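Okay friends, a few of you asked how the choir thing is going, so get comfortable, this is going to be a long one (you know me).

For anyone new: I joined the community choir in Plotau last September, after not singing in front of another human being since eighth grade. I'm an alto. I didn't know I was an alto until Meinir Foulkes, our director, had me sing five notes by the piano and said "oh, lovely, sit over there."

Over there is the second row, next to Efua Mensah, who has been singing alto for 23 years and hums the starting pitch to herself before every entrance. I steal it from her every single time. She knows. She has started humming a tiny bit louder, bless her.

The big piece this spring is a setting of an old harvest song, arranged by a fellow named Harries who I'm told lived one valley over and had strong feelings about key changes. There are 4 of them. The third one comes in the middle of a word!

I've been practicing that page in the car, in the shower, and while folding towels. My neighbor asked very kindly if everything was all right. I said yes, it's the key change, and she nodded like that cleared it up.

Something I wish I'd known at the start: write in your music. I kept my copy so clean the first month because it felt like a library book. Then I got a look at Efua's and it's covered in pencil, arrows and eyeglasses and "BREATHE" and one spot that only says "no." Mine looks like that now and I sing so much better for it.

Also bring water and a sweater. The hall in Inden is 200 years old, and the heat comes on right when we're packing up to leave.

We had our first run with the tenors and basses last week and oh my goodness. You spend all winter learning this one odd little line that goes up two notes and down one and never gets the tune, and then the other parts come in underneath it and suddenly your line makes sense. I got a bit teary and lost my place. Page 9, if you're wondering.
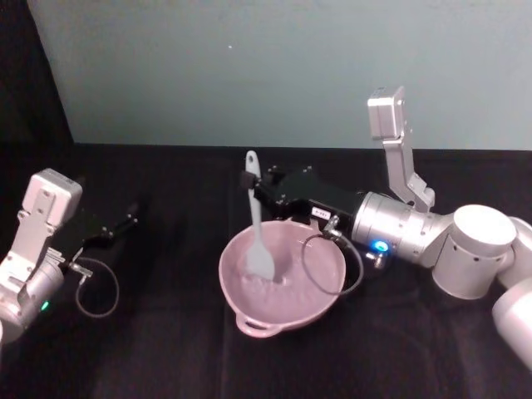 Meinir stopped us after that and didn't say anything for a second, and then she told the basses they were flat. Which they were! But she was smiling when she said it.

A couple of you asked if you need to read music. I barely did. I could follow when the notes went up and when they went down, and the rest came from sitting next to people who knew more than I did. Meinir also records each part on the piano for us, slow and then up to speed, and I've played the alto one so often that my kids can sing it.

The concert's in the Inden hall, 7 in the evening, and it seats 146 if they open up the balcony. Cake after. I'm bringing the lemon one with the poppy seeds, the same one I took to the potluck, so those of you who wanted the recipe can corner me there.

And if you've been thinking about joining something like this, come sit in on a rehearsal. We always have room for altos, and I'll save you the chair on my other side.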